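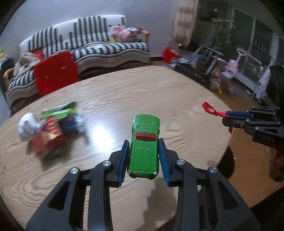

How many recordings do we need before a new tabletop task can be learned?
For the tidying tasks, 143 good recordings were enough to train a first working policy, and adding more from the same room helped less than moving to a new one.

Prumska project: progress report to the Prandlow Fund
Prepared by Garba Osagie and Jarrah Tipoki
March 14, 2021

This has been our best period so far and we're very happy to be writing it up. The full set now stands at 2,763 recordings, all made by people working with a gripper in each hand in ordinary living rooms and kitchens. We asked for household things of mixed shape and stiffness, and we got them: hard toys that can be gripped square across the sides, soft ribbon, boxes, crumpled wrappers.

The result we most want to share concerns the room change. We trained two policies on the same number of recordings. One set came from a single home, the other from 8 homes. Tested on a table neither had met, the second policy finished the sorting task far more often, and when it did fail it usually tried again in a sensible way (the first one tended to close its fingers on thin air and carry on regardless!). Jarrah reran the whole comparison with a fresh random seed and the gap held.

Two-handed work was the part of the plan we were least sure of. Matching the two recordings in time used to take most of a day per batch. The new clock routine does it as the files are copied over, and we now throw away very few pairs.
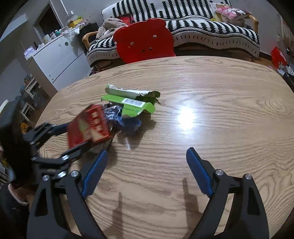

Prumska Progress Reports, No. 4

Packaging is still the hard part. A torn carton or a striped wrapper changes shape as soon as it is touched, and shiny film next to a bright reflection on a tabletop confuses the position tracking. Fast movement adds blur on top of that. We have started marking blurred stretches by hand so that training can give them less weight, and early runs look really promising, though the test set is too small for us to put a figure on it yet.

Spending is in line with the plan. We moved a little from travel to storage, as agreed with Siddiqui in the grants office.

Next steps
Finish marking the blurred stretches in the older recordings.
Repeat the room comparison with the Wurkine arm, which has a narrower grip.
Write up the clock routine and share the code.
Send the draft paper to the Fund in July, with the failed runs included as an appendix.

We would also like to bring the arm to your next open day if there's a table to spare. Garba can send the power and space needs.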